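Section 4: Setting up the Toma tent fly and groundsheet

I've put up the Toma 147 times (my partner Marichka Lysenko kept a tally on the lid of the esky, don't ask), so what follows is the order that works for me. The sheet in the bag has you doing the fly first. You can, but on a windy flat at Sendaswood you'll be chasing it across the paddock.

Before you start

Get everything out of the bag and onto the ground: inner, fly, groundsheet, two long poles, one short pole, the peg roll and the guy ropes. The short pole likes to hide in the bottom corner of the bag, so give it a good shake.

1. Pick your spot. Walk it in socks or thin thongs if you can bear to, because your feet will find sticks and stones that your eyes miss. Look up as well. If there's a big gum with dead limbs overhead, go somewhere else, however nice the shade is.

2. Lay the groundsheet shiny side down. Pull it out from the corners and smooth it from the middle. The edge with the sewn tab goes where you want the door.

CAUTION: Don't let the groundsheet stick out past the fly. Rain runs down the fly, hits the sheet and goes straight under your mattress. Fold any extra underneath.

3. Spread the inner on top and match the door to the tab. Peg the two back corners first, then pull the front corners snug and peg those. Snug is plenty. If the floor's tight as a drum now, you'll be swearing at the poles in a minute.

4. Put the long poles together and push them through the sleeves. Push, never pull! Pulling separates the sections inside the sleeve and you'll have to fish the whole lot out again. The poles cross at the top, and it doesn't matter which one goes over.

5. Seat the pole ends in the corner eyelets. Do one end of each pole, walk round, then bend each one up from the far side. It's much easier with two people. On your own, put a boot against the first end so it stays put.

NOTE: If the last few centimetres won't go, check the sleeves for bunched fabric before you use any muscle. I cracked a section in March by being stubborn, and the spare took ages to turn up from the shop in Jemville.

6. Soft bits next. I like the mats and bedding inside before the fly goes on, while there's light coming through the mesh and I can see what I'm doing (skip this if it's raining, obviously). Self-inflating mats want their valves open and a good half hour to themselves. Top them up with a few breaths at the end and close the valves hard.
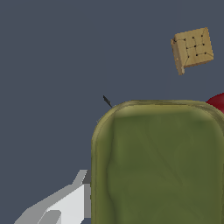

7. Throw the fly over with the logo at the door end. Clip the corners loosely, go round once to check nothing's twisted, then go round again and tighten. The short pole slots into the pocket above the door and holds up the awning.

8. Peg out the guys. There are 10 of them, and yes, I use the lot, even on a still night. Pegs go in leaning away from the tent, ropes in line with the seams. In sand, swap the skinny pegs for the wide ones from the Divus kit, or bury a bag of sand and tie off to that.

CAUTION: No stoves, lanterns with a flame or heaters inside the tent or under the awning. The fly melts fast.

Airing it out

Open both roof vents, even when it's cold. You'll wake up with drips on your face otherwise — two people breathing all night make a surprising amount of water. If the wind's coming from the vent side, prop that one half open.

If something's not sitting right

Fly touching the inner: the side guys are slack. Tighten those before you fiddle with the corners.

Door zip catching: let the front corners off one notch, close the zip, then tighten again.

Awning sagging: the short pole has slipped out of its pocket. Push it back in and snug up the front two guys.

Packing up is in Section 5. Please dry the fly first, or at least the same day you get home.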